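Setting up and looking after the two-arm table cell

Last updated: February 2, 2021
Written by Leandro Quezada

This page covers the small two-arm cell we use for handling work on soft and awkward objects. It is for anyone who has used a robot arm before but has not run this particular table. If you only need the daily checks, skip to step 6. The arms are the white Vitania pair, the hands are Evetti five-finger hands, and the control box under the bench is the Homeck one with the green power switch. Settings for the older Ha controller are on a separate page and will not work here.

What you need

A 2.5 mm and a 3 mm hex key, the short ones
Cable ties and a roll of hook-and-loop strap
A lint-free cloth and a bottle of plain water
A flat cloth or towel for the table
The object box for the task
The log book

Step 1. Clear the table and check the background

Take everything off the top and wipe it down. The surface is matt dark grey and shows dust badly, and dust ends up in the finger joints. Dry it fully.

The black curtain should hang behind the far edge of the table and cover the whole background. Small creases do no harm. A gap at either side does, so pull the curtain across until no wall shows. If you have to rehang it, use the inner row of hooks. The outer row puts the fabric too close to the elbows.

Step 2. Look over the arms before you switch on

With the power off, put a hand on each shell in turn and try to move it. A shell that shifts or clicks has a loose screw. The screws on the forearm are small and dark, so they are easy to find against the white. Nip them up with the short key and stop as soon as they bite. The threads are in plastic – they strip without much warning, and a new forearm shell took us most of December to get.

Look into the opening at each wrist. The cables inside should lie slack. If one is stretched tight at rest it will be worse at full turn, and it needs re-routing before the arm runs.

Step 3. Route the outside cables

Each arm has thin white cables on the outside as well. Leave enough slack for the wrist to turn both ways. To set the length, turn the wrist by hand to one end of its travel, then to the other, and watch the loop over the joint. It should open and close without going flat. Strap the cable to the back of the forearm only. Do not put a tie within a hand's width of the wrist.

The part that hangs below the arm can rest on the table, as long as it falls to the outside and stays out of the working area. A cable that drifts towards the middle will get picked up with an object sooner or later.

Step 4. Power up and home

Switch on the control box and wait for the steady light. Start the homing routine from the front panel. The left arm goes first, then the right, and the hands open and close 2 times each at the end. Keep clear of the table until both hands have stopped.

When the routine finishes, read the encoder check on the panel. The left shoulder should show 3,945 and the right 2,914. These are the values for this pair only. A small difference of a few counts is fine. If either one is out by more than 100, run the homing again. If it is still out, stop and go to the repairs part at the end.

Step 5. Lay out the objects

Put the cloth on the left half of the table and smooth it out. Packets and cards go on this side, where the left hand can get at them easily. The cup goes at the back on the right. Tools with handles stand in it with the handles up.

Anything that rolls or drifts goes in the middle, and for this task that means the balloon. Tie it off a little under full size so the fingers can press into it. An over-filled one slides out of the grip. Lay it between the two hands with the knot towards you. 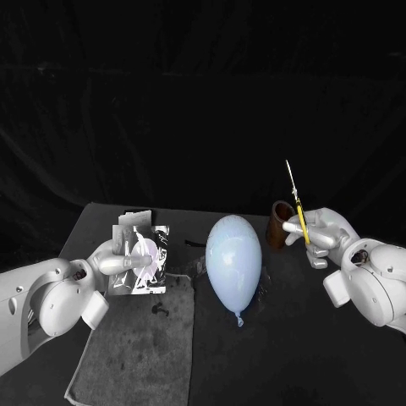

Load the hands one at a time. For a flat packet, bring it up to the open left hand and let the thumb close across the front. For a syringe, the fingers go round the barrel and the thumb lies along the side. If there is a needle fitted, it points up and away from the operator, and it stays well clear of the balloon until the program calls for it. Use a fresh needle cap after every run and put used needles in the sharps tub.

Set the grip force on the panel before you load. We use the lowest setting for packets and the next one up for the syringe. Go up a step only if the object slips during the hold test.

Step 6. Daily checks

Do these before the first run, even if the cell was used the day before.

Open and close each hand and listen for grinding.
Check the fingertips for grit or sticky marks. Wipe with plain water, never with solvent.
Look at the wrist collars for bits of foil or film.
Follow each outside cable along its length and feel for nicks.
Press the stop button, confirm the arms hold still, then release it.

Write the result in the log book, including when there is nothing to report.

Step 7. Run the two-hand hold test

The hold test tells you whether the hands meet where the program thinks they do. It uses the balloon and a piece of thin wrap, which shows up an uneven grip better than a bare balloon does.

Drape the wrap over the balloon and start the test at slow speed. The right hand should support from behind and from the side, with its thumb coming round to the front. The left hand comes in from the other side with its fingers extended, and the tips should just meet the edge of the balloon. Keep the knot end pointing down.

Watch the left fingertips. If they push the balloon across, the left hand is set too far in, so move it out one step on the panel and repeat. If they stop short, move it in one step. Change one hand only – if you adjust both you will lose your reference and have to home again. Leave the wrap loose at the corners, but check that no corner can reach a wrist opening.
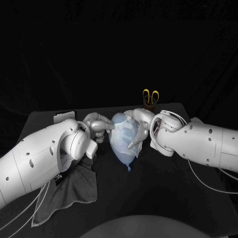 Repairs you can do yourself

A finger that closes late usually has dirt in the first joint. Power off, bend the finger fully by hand, and clean the joint with a damp cloth. If it is still late after drying, swap the finger tendon using the kit in the drawer. The Evetti sheet in the lid of the kit gives the order of the parts.

If the encoder check is out, power down for a full minute and look at the plug at the base of the arm. It works loose when people lean on the bench. Push it home, tighten both side screws, and repeat step 4.

A humming wrist with no load on it is normal for almost a minute after a long hold. If it carries on, switch off and let the joint cool before trying again.

Do not open the shoulder housing or change anything inside the control box. Note the fault in the log book with the panel reading, hang the red tag on the power switch, and send me a message.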